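Products Care Guides Journal Contact

Folding for the shelf: a conversation with the linen room at Grirnberg

20 February 2023

The linen room at Grirnberg handles 340 cloths on an ordinary day, most of them plain cotton squares and rectangles sold under the Stirkon name. The room's supervisor, who asked not to be named, spoke with us about flat folding and the surface it is done on.

The first subject was the table. "Butcher block is heavy, and that is most of what I want from it," the supervisor said. "A light table moves when you smooth a cloth. You correct the cloth, then you correct the table." The tops are sanded every February and left without varnish. A glossy finish lets cotton slide, and the edges drift out of line before the first fold is made.

Each cloth is laid flat and squared before anything else is done to it. The supervisor allows an edge to be off by 5 millimeters on a small cloth. "More than that and it shows in the stack. One crooked fold is hard to see. In a pile of 20 it leans."
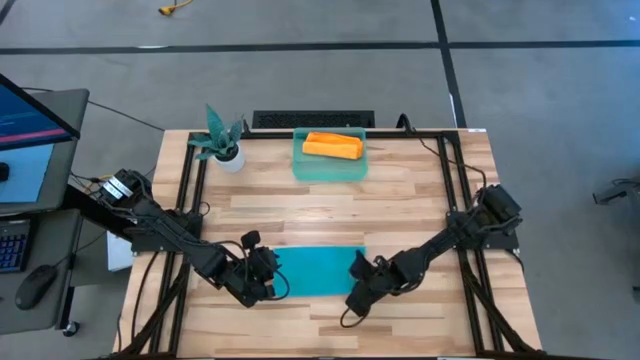

Radebe, reached by phone, disagreed on the order of work and said that squaring a thin cloth first is wasted effort, as it shifts again when the corners are lifted. The method there is to fold once, loosely, and true up the edges afterward. The supervisor had heard the argument before. "It works on thin goods. On a thick weave you have set the crease by then, and you are stuck with it."

Bins are a smaller matter, but there are rules for those as well. Folded pieces go in with the long fold facing the same way — toward the folder — and colors are kept apart until the count is done. The room uses see-through plastic, bought from Cuseck, so that a bin can be checked without lifting the contents.

Asked about pressing, the supervisor was brief. "We don't press. If it was laid flat, it doesn't need it."

Contact us | © Grirnberg | Back to top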